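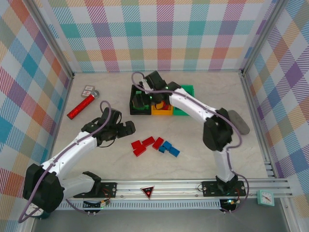 The bricks came home with us in June, in two moving boxes and a pillowcase. They had been in my parents' garage in Brastton since I left for college, and my parents wanted the shelf back. I said I would take them, thinking I'd go through them in an evening or two, keep what was good and give the rest away.

It has not been an evening or two. I'm writing down how I ended up sorting them because I read a lot of posts on the subject before I started, and most were written by people with a spare room and a wall of little drawers. I have one table, one closet shelf, and two kids who play with whatever I've just put away.

First, the washing. Garage bricks are dirty in a particular way, a kind of gray film that you stop seeing after a few minutes and then notice on your hands. I did them in the bathtub in batches, with lukewarm water and a squirt of dish soap, and left them for an hour. Then I drained the tub, rinsed them in a colander and spread them on old bath towels. Bricks with hollow undersides hold water for a long time. I turned them all tube side down the first night and they were still wet in the morning. A box fan pointed across the towels helped. Anything with a sticker or a metal axle I kept out of the tub and wiped with a damp cloth.

I threw out less than I expected. Chewed bricks went, and so did the ones with a crack down the side, which don't grip anymore. The yellowed white ones I kept. I know you can bleach them back with peroxide and sunlight, but I don't care enough, and the kids use them for old castles.

After the washing I counted them. I don't recommend this. I wanted to know whether the whole lot would fit in the bins I was looking at, and the only sizes I could find were given in pieces, so I sat down with a kitchen bowl and did it a hundred at a time over a week of evenings. It came to 3,305, not including wheels, people and the small clear round ones that were stuck in the seams of the pillowcase.

Then there was the question of how to sort. The usual advice is to sort by shape, never by color. The reasoning is that a red piece is easy to find in a pile of mixed colors, but a small plate with one stud is hard to find in a pile of red. I believe that, and if I were building large models from instructions I would do it. But sorting by shape takes a lot of containers, and it takes a person who knows that a slope is not a wedge. My younger one is four. She knows green.

So we sort by color first, and by shape only where one color has gotten out of hand.

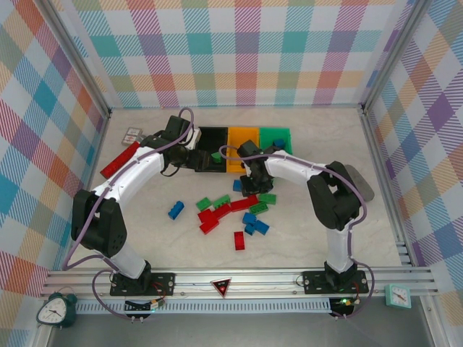 The bins matter more than the system, as far as I can tell. I went through three kinds. The first were lidded shoe boxes from a discount store, and the lids were the trouble. If there's a lid, someone has to take it off, put it somewhere, and put it back, and by the second day all the lids were under the couch. The second kind was a set of fabric cubes from Colar, which looked nice on the shelf and sagged when full. Small pieces also worked their way into the folds at the bottom, and you had to turn the whole cube inside out to get them.

What has worked is plain open plastic bins, rectangular, with stiff sides, standing side by side at the back of the table. No lids. They should be deep enough that bricks don't hop out when you drop them in, and shallow enough that a child can reach the bottom without tipping the thing over. I bought mine from the Butetti outlet, where they are sold for screws and pipe fittings, in the hardware aisle and not with the toys. They cost less there than anything labeled for children. They come in different colors, and that turned out to be useful, although I bought them that way only because the store didn't have a matched set.

My first thought was that the bin color should match the brick color. Green bricks in the green bin, yellow in the yellow. It is tidy and a four-year-old can follow it. The trouble is that we have far more colors of brick than they sell colors of bin, and two of our biggest piles are white and red, and I have never seen a white bin in that line. We tried it for a while with exceptions and the exceptions were what everyone forgot. Now each bin has a brick taped to the front with clear packing tape, and you look at the brick. I swap the taped one when the contents change.

I sort at the table and only at the table. Sorting on the rug is comfortable for ten minutes and then your knees hurt and you've lost half of the one-stud plates in the pile. A hard, light-colored surface is best. If you only have a dark table, put a pale shower curtain liner or a sheet over it. Keep the space in front of the bins clear and tip out a small amount at a time. My rule is one bowlful. If I tip out more than that I start pushing the heap around instead of picking things up from it, and I can spend twenty minutes doing that without noticing.

The kids sort differently from me and from each other. The older one looks for a single color, takes all of that, and then starts over with the next color. The younger one picks up whatever is closest and carries it to its bin, one brick per trip. I pick up a handful and deal them out like cards. I timed us once out of curiosity and the single color method was fastest, by enough that I switched to it myself. You stop having to decide anything. You just look for blue until there isn't any blue.
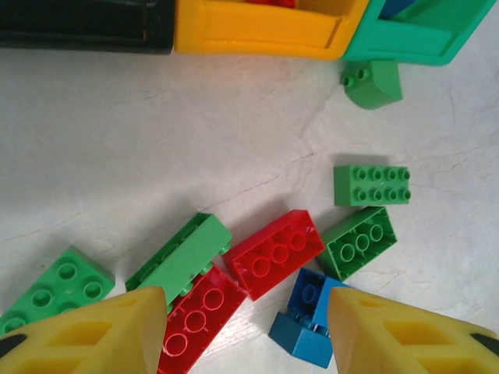
Telling shapes apart is harder than telling colors apart, and a lot of it comes down to which way up a piece has landed. I flip everything studs up as I go when I'm doing the second sort. A two-by-four on its back shows you a hollow rectangle with three tubes in a row, and at a glance it doesn't look much like the same brick the right way up, with its eight studs. Two greens lying one above the other, one each way, can pass for two different parts if you're tired. The curved slopes are easier, with the smooth rounded side and just the couple of studs, and I tend to pull those out early and set them off to the side. They get their own small tub, because the kids want them for car hoods and roofs and will dump an entire bin looking for one.

Green was the color that got out of hand, by the way. I don't remember owning this much green. It's split into basic bricks, plates, and everything else, and everything else is mostly slopes and leaves.

A few pieces never get a home. There were 38 parts I couldn't name when I finished the first pass, including a hinge with no other half and several gray things that I think belonged to a Rashidi crane set and not to this brand at all. They live in a jam jar on the windowsill. The older one goes through the jar now and then and takes something out for a spaceship, so it's emptier than it was.

We still have most of the second moving box to do. It's in the closet with the wheels.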